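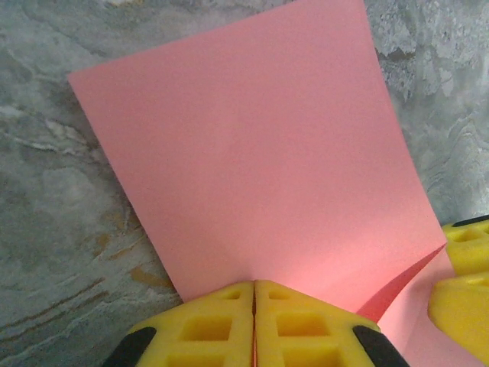

Robots That Fold Paper

By Adwoa Addo
Last updated: September

Skonell is a small company that makes gift boxes and paper wrappers. Workers there used to fold every wrapper by hand. Now a robot does part of the folding.

Paper is hard for a robot to handle. It bends, slides and creases. A metal block keeps its shape when it is picked up, but a sheet of paper does not. The robot uses grippers, which work like a finger and thumb. One gripper pinches the edge of the sheet. A second gripper can guide the paper into a curve. If a gripper squeezes too hard, it leaves a mark.

The robot folds 50 wrappers in an hour. Sena Darko, a skilled folder, can do 100. The robot is slower, but it can repeat the same fold all day.

Sena's job has changed. She used to fold from morning until 4 p.m., and her wrists hurt. Now she sets up the robot, checks its folds and fixes mistakes. She had to learn how to program it, and the training took 4 weeks.

Some changes were harder. Idris Foulkes liked folding and did not want to stop. He moved to the special orders table, where wrappers are still made by hand.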